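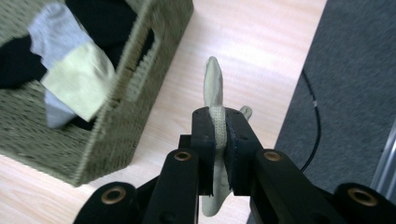 I sold my car in October and have walked to work ever since. The walk is two miles each way, from my apartment on the east side of Eslow to the office past the rail yard, and I had driven it for so long that I didn't know what was on it. Most of what I've learned has to do with weather and sidewalks. Some of it has to do with clothes, and knit gloves like the cream one at the top of this post are a good place to start. A fine ribbed knit is fine on a dry morning above freezing. In wind it does very little. I wore knit gloves until Thanksgiving, then bought a pair of lined mittens and moved the gloves to my coat pocket for the walk home.

I didn't sell the car out of principle. It needed a transmission, the quote was more than the car was worth, and the person at the shop offered to take it off my hands for parts. I told myself I'd start looking for another one in a week or two. Then I walked to work for that week, and the week after that, and stopped looking.

There are two ways to go. The short way follows Lemieux, a four-lane road with a sidewalk on the north side only. It's direct and it's plowed, but it's loud, and in slush the cars throw it up onto the sidewalk. The long way cuts through the neighborhood behind the middle school and comes out by the Wallura building, which used to make paint and is now mostly storage units. That way adds twelve minutes. I take it nearly every morning and go home by Lemieux when I'm tired.

The sidewalks on the long way are uneven in a way I could draw from memory now. There's a block where maple roots have pushed the slabs up and the city has ground the edges down and painted them orange. There's a corner lot where the sidewalk just stops and you walk on grass, or on what would be grass in another season. Past that there's a low spot that holds water after any rain and freezes flat. I go around it on the street side.

People who drive tend to ask about the cold first. Cold hasn't been much of a problem. You warm up in the first half mile, and the mistake I kept making was dressing for the front step. I'd get to the office with my shirt stuck to my back and spend the first hour of the day chilly. I now leave the house feeling underdressed. A thin wool layer, a regular shirt, and a shell that blocks wind have been enough down into the teens. Below that I add a sweater.

Rain is worse. At 36 degrees and raining there isn't a good outfit. I've tried an umbrella, which turns inside out at the rail bridge, and a poncho, which my coworkers enjoyed. What I do now is wear whatever I don't mind getting wet and keep a full change of clothes in my desk drawer, shoes included. 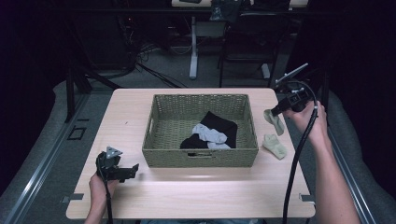 Two pale cream socks beside a woven basket on a table

The change of clothes turned out to be its own chore. Things went to work and didn't come back. By the middle of December I had most of my dark shirts in a drawer at the office and nothing to wear at home. I've since set up a basket by the front door. Anything that comes home in my backpack goes in it, and on laundry day the basket gets emptied and the clean set goes straight back into the backpack. It's the most boring system in the world and I haven't run out of shirts again.

Socks wear out faster than I expected. I used to get years out of a pair. Walking four miles a day in boots, I'm going through them at the heel, always the left one first. I've started darning the wool ones. My darning is ugly, but it's comfortable if you keep the stitches flat and don't pull the yarn tight. The cotton ones become dust rags.

For shoes, I've settled on an ordinary pair of leather boots with a rubber sole and a half size of extra room. I also bought the pull-on ice cleats. They're good on ice and miserable on bare concrete, so I end up carrying them more than wearing them. I think I've put them on a handful of mornings, and on one of those I was very glad I had them.

I should say what I gave up. Groceries take more planning. I shop in smaller amounts on the way home and get the heavy things delivered once a month - cat litter, mostly, and flour. Seeing friends in Sindton means the bus, and the last one back leaves earlier than I'd like, so I either go home before dessert or sleep on somebody's couch. I rented a car once, to pick up a bookcase. I've turned down a few things I would have said yes to before. That part bothers me some weeks and not others.

The money is noticeable. I didn't keep careful track when I had the car, so I can't give a real before and after, but insurance and gas were coming out of my account every month and now they aren't. I had meant to put the difference into savings. A fair amount of it has gone to the bakery by the middle school, which opens at 7 and has the only lit window on that stretch in January.

I'd also expected to use the time for podcasts. I did that for a while. Then my earbuds died in the cold a few mornings in a row and I got used to going without. I mostly think about the day's work on the way in and dinner on the way back. A few of the dog walkers say hello now. A gray cat on the block with the maples used to run under a parked car when I came by, and lately it stays on its porch step and watches me pass.

I don't know yet what summer will be like. There's very little shade on Lemieux and the long way isn't much better after the school. I've been told to get a hat with a real brim, and I may have to leave earlier than I do now. The boots need new laces before then too, and I keep forgetting to stop for them.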